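Paper, Weight and the 3 Percent Problem: Éabha Mac Carthaigh on Wrapping Stock

Éabha Mac Carthaigh has bought paper for the packing firm Wonilen since it opened its second building. Her view of the material is narrow and practical. "Paper is sold by weight and used by area," she said. "Most disputes with a mill start there."

Her department orders kraft in rolls, the bulk of it from a mill at Brustitz. A standard order is 600 rolls. The July delivery came to 596, and the invoice matched the order. Mac Carthaigh does not regard that as unusual. The supply contract allows a variation of 3 percent in either direction on total weight, and a shortage in rolls can be legal if the rolls that arrive are heavy enough.

"If the sheet comes in over its stated weight, I get fewer feet for the same money," she said. "The mill has met the contract. I still run out early."

The remedy she settled on was to weigh samples at the dock. A square is cut from the outer wraps of selected rolls, left overnight in the test room and weighed the next morning. The overnight rest matters more than the scale does. Kraft takes up moisture from the air and gives it back, and a sample weighed straight off a truck in humid weather reads high.
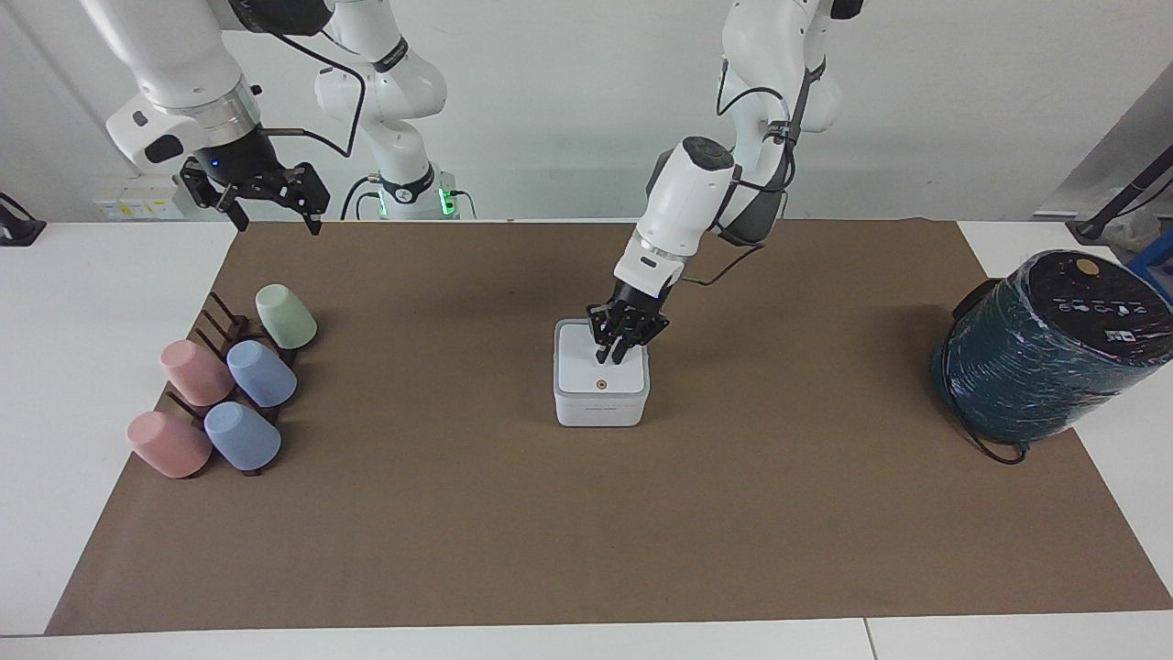 Brown kraft paper laid over a white tabletop.

Moisture also governs how the sheet behaves in use. Paper that has dried out cracks at the fold, and paper that has taken on too much stretches under tension and will not track straight on a cutter. Mac Carthaigh keeps the store closed up between deliveries and leaves the wrapper on each roll until it is needed. She does not stand rolls on bare concrete.

She is less strict about appearance. Creases and smudges are accepted on interleaving and table cover, which are thrown away. They are rejected on outer wrap. "I have two grades of complaint and two grades of paper," she said. "I try to keep them lined up."

Grain direction is the point she finds new staff slowest to learn. The fibers lie mostly along the length of the roll, and the sheet tears cleanly that way and raggedly across it. A fold made with the grain lies flat. A fold made against it springs back and needs more tape.

Wonilen tried a recycled sheet, sold as Ploma, for three months. It cost less per ton and tore more often at the corners of heavy cartons. The trial ended with the paper kept for void fill only. A second candidate, from Rocha, is due for testing after the next stock count.

Asked what she would change in the contract, Mac Carthaigh named one clause. She wants area stated beside weight on every invoice. The mill has the request and has not replied.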